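Gusik signs its first celebrity endorser – good move or waste of money?

Small Food Business Board > Marketing and Promo

kettlecorn_kim
3 September 2020
So Gusik finally has a face! If you missed the announcement, the dumpling chain picked Pauline Yeoman, the one from the Saturday cooking segment, as its first endorser ever. My sister-in-law runs a Gusik cart in Dawber and she got the poster pack already. The line they're using is "Pauline's kitchen, Gusik's table" and I kind of love it? She's warm, moms like her, and I believe her when she says she eats the stuff.

What does everyone think? I have a juice stand and I'd sign up with a brand like that tomorrow.

brinetime
Franchisees pay for this, you know that, right? Last I heard the marketing fee went from 200 to 230 a month per cart starting in April. That's a bag of flour and then some. I sold my cart in Trurkudgate partly over fees like that, so yes, I'm biased.

kettlecorn_kim
She did mention the fee going up, but her weekend orders went up too. She's not complaining!

mr_pickett
Thirty a month is not what sank anybody's cart, brinetime. You had the spot next to the bus depot that closed.

brinetime
I said partly.

dottiebakes
I'm with Kim on this one. We did a thing with a local radio host for our ensaymada – nothing fancy, she just talked about it on air and came by for the tasting – and we had over 3,000 people look at our page that month. Before that we had 232 followers and most of them were cousins. It doesn't have to be a movie star. It has to be somebody people already listen to while they're doing the dishes.
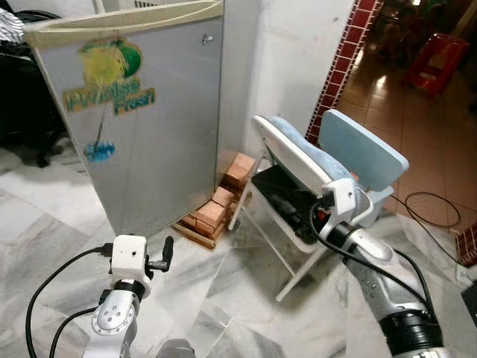 my little Proline Fresh, scratches and all

mr_pickett
Nice. Mine's a Billadix and it hums like a truck.

What I'd want to know from Gusik is how long the contract runs. Billadix had that singer for one summer, printed her on every cup, and then the shops were using up the old cups until the next year. If Pauline is only signed for a season I wouldn't be putting her on the cart itself.

kettlecorn_kim
Oh, good question. The letter just says "launch campaign." I'll ask.

brinetime
Ask who pays for the reprint too.

dottiebakes
brinetime, you're allowed to like one thing a year lol

brinetime
I like Pauline fine. I made her adobo rice last week and it was great. I just think they could have picked a franchisee who's been frying dumplings since the first cart and put her on the poster. That would bring me over for lunch.

kettlecorn_kim
Okay, I would buy that poster too. Will post when I hear back about the contract!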